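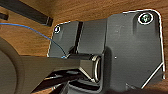
Last updated: Sunday, July 19, 2026

Spent the whole afternoon on the wrist camera runs. I had told myself I would stop at four and I stopped at seven.

The question this month is still whether the policy can find the hinge barrel on its own. In March it was only getting there when I started the arm close by, and I wrote then that I thought it was memorizing the approach. I still think so for the old model. The new one, trained on the Totimon set plus my own 500 demonstrations, does better, and I wanted to see if that holds when the bracket plate is turned and shifted on the wood between attempts.

Method, so I don't have to reconstruct it later. Plate goes down by hand at whatever angle it lands. Arm starts from the same home pose. An attempt counts if the tip touches the barrel and stays against it for 2 seconds. No credit for touching the plate first and sliding over, even when it ends up in the right place. I kept the wrist view only and left the overhead camera out of the input.

Result: 65 attempts, 17 misses. I had expected more. I went back through the misses before dinner and most of them go wrong in the same way. The arm heads for the screw in the corner of the plate. From the wrist it is a round thing in a round recess with a bright ring, and the metal ring on the end of the barrel is also round and bright. When the barrel is in shadow I can see why the model would pick the screw. The dark gap under the barrel doesn't help, as the depth estimate gets noisy there.

The rest of the misses I can't sort yet. In a couple of them the blue wire runs across the view near the tip and the arm slows down, but it also slows down in runs that succeed. I don't want to write that up as a cause.

Tomorrow I want to repeat the set with the lamp moved to the other side, same checkpoint, nothing else changed. If the misses move away from the screw, then it is a lighting problem and more data should fix it. If they don't, I will have to look at the Allside method again — which I have been putting off, mostly because of the labeling.

Backed up the logs twice. Left hand is sore from resetting the plate. Ate leftover rice standing up and went to bed with the window open.

Recent entries
Gripper calibration, second try
Notes on the Bettencourt baseline
Why I dropped the overhead view
Gusberg controller: timing problems
March runs, all of them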